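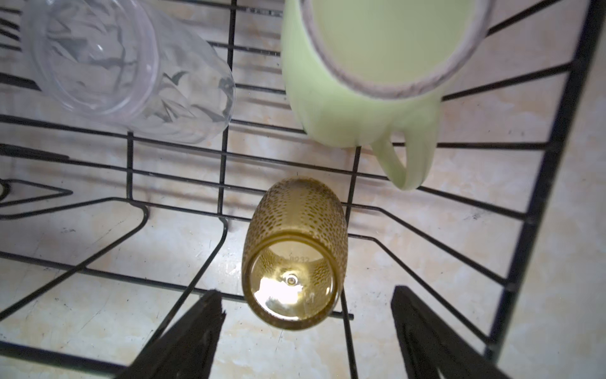

I quit buying bottled water in January. The plan was simple: drink from the tap, carry a bottle to work, and see how long it took before I missed the other stuff.

I was going through 11 bottles a week, mostly at my desk. Over a year that adds up, and I was also the one hauling the cases up two flights of stairs. My neighbor Shireen Rampersad gave it up years ago and kept telling me the tap water in Ormsby was fine. I didn't believe her. It tasted like a swimming pool to me.

Two things helped. The first was leaving a pitcher in the fridge overnight with the lid off. Most of the chlorine taste went away. The second was drinking it cold, which I should have figured out sooner. I tried a filter jug too, but the cartridges cost more than I wanted to pay and I kept forgetting to change them. It's in a cupboard now.

The hard part was being out of the house. I left my bottle on the bus twice. The second one never came back, so I bought a cheap steel one and wrote my phone number on the bottom with a paint marker. 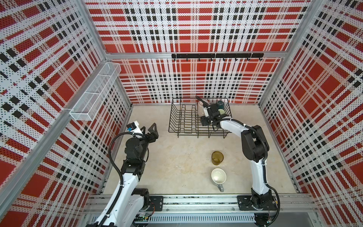
Ormsby, 2018-03-31

I've spent $11 on water since I started, all of it on a trip to Stotcombe when I forgot to pack the bottle. Before this I would have spent a lot more than that in a month.

Coffee tastes the same. Tea is a little worse, and there's a skin on it if I let it sit. Gumaro Ochoa at work says to descale the kettle with vinegar and boil it twice after. I did that last night and the kitchen still smells of it.

Next I want to look at soda, but I'm not ready to give a date.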